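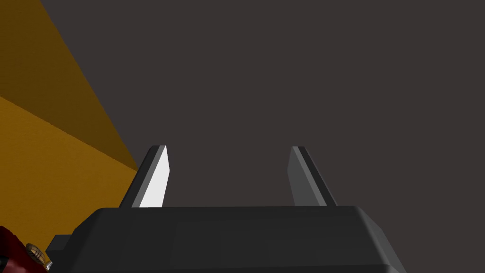
By the time the bus from Grondix had found somewhere to park, it was nearly kickoff and the rain had been coming down on the Livura ground since lunch, so that the near corner, the one by the tea hut where the drain has never worked, was more pond than pitch.

Nkechi Okeke stood in her goal and stamped her boots and thought about her mother's stew. She always thought about food before a match. Other keepers she had known prayed, or chewed gum, or kissed the crossbar (she was tall enough for that, but it had always seemed a bit forward), and she thought about stew, and the good bread that went with it, and by the time she had mentally cleaned the plate the whistle had usually gone.

It went now. Grondix came at them the way they came at everybody, long ball, long ball, elbow, long ball, and for a good while Livura could hardly get out of their own half. There were 63 people watching, which she knew from the man on the gate, who shouted the figure over to her every home game as though she had asked. Most of them were under the one bit of roof. The rest had umbrellas, and there was a dog in a raincoat that barked at throw-ins.

It was her last January at the club, though she hadn't told the girls yet. She had signed back in 2000, when she was all knees and temper and the goal nets were held up with garden twine, and she had played for five managers since then and liked four of them. Her hands ached in the cold these days. She'd wake in the night with her fingers curled up like something left on a radiator, and lie there opening them one at a time, and think, well, old girl, maybe it's time – and then it would be training night again and off she'd go with her bag.

Livura scored just before the half from a corner that she was sure wasn't meant as a shot. The ball hung in the wind, changed its mind, and dropped in behind the Grondix keeper, a child of eighteen or so who looked ready to cry. Nkechi felt for her. She had let in one just like it once, in a cup game, with her uncle watching, and he still brought it up at weddings.

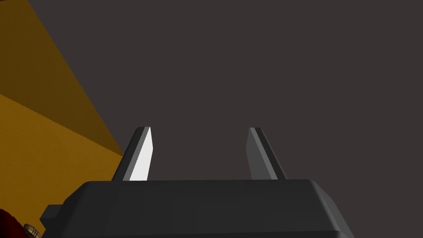

Okonkwo told her at halftime that she was coming off her line too early, and that if she did it again the big center forward would simply lift it over her and they'd all be driving home in a bad mood. Nkechi said yes, all right, and drank her tea, which tasted of the flask.

He was right, of course, and it annoyed her for most of the second half. She stayed home. She stood on her line with her arms out and the rain running down inside her collar, and she let the center forward come, and come, and when the shot finally arrived, low and mean and skidding off the wet, her hands were already down there waiting for it.

She lay on top of the ball a little longer than she needed to. The mud was soft and it was quite peaceful. Somewhere the dog was barking.

"Are you hurt?" asked the referee, bending down.

"No, love," she said. "Just a minute."

Then she got up and kicked it as far as she could toward the other end.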